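Help wanted at my little guesthouse in Bainbridge

Hi all! I'm Sarla Nishad and I run Pikberg, a small guesthouse a few blocks up from the ferry road in Bainbridge. My longtime morning person is moving away in December, so I'm looking for somebody friendly to take over the early shift (and maybe a Saturday now and then, we can talk about it).
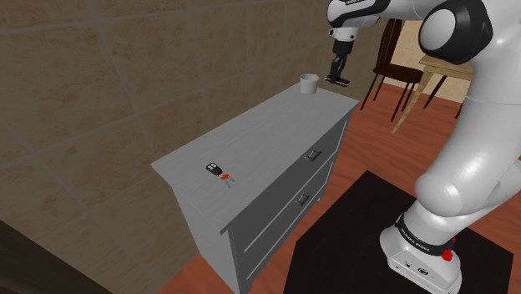
Mornings start at 7 and they start with coffee, because I'm no use to anyone before that. After breakfast you'd turn over the rooms: strip the beds, wipe everything down, check the tops of the dressers. People leave all kinds of stuff behind! A white mug is no big deal, that goes back to the kitchen, but if you find car keys, come get me right away, whatever I'm doing. I once drove over 70 miles to give a guy his keys back and I'd love to never do that again.

The rest of the job is laundry, answering the phone, and telling guests where to get a decent sandwich. I don't need experience. I do need you to be okay with stairs, and with my dog.

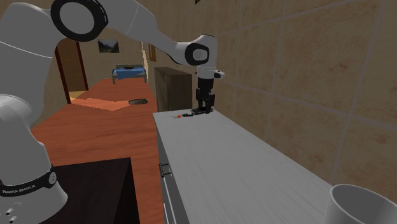
Pay and hours

It's 3 mornings a week to start, four hours each, paid every other Friday. Tips get split evenly between whoever worked. Breakfast is on me, and Trilok Bhatt does the cooking, so come hungry.

How to apply

Stop by any afternoon and ask for me, or leave a note with Trilok at the side door. Tell me a bit about yourself and which mornings you can do. No resume needed, but please bring the name of one person I can call.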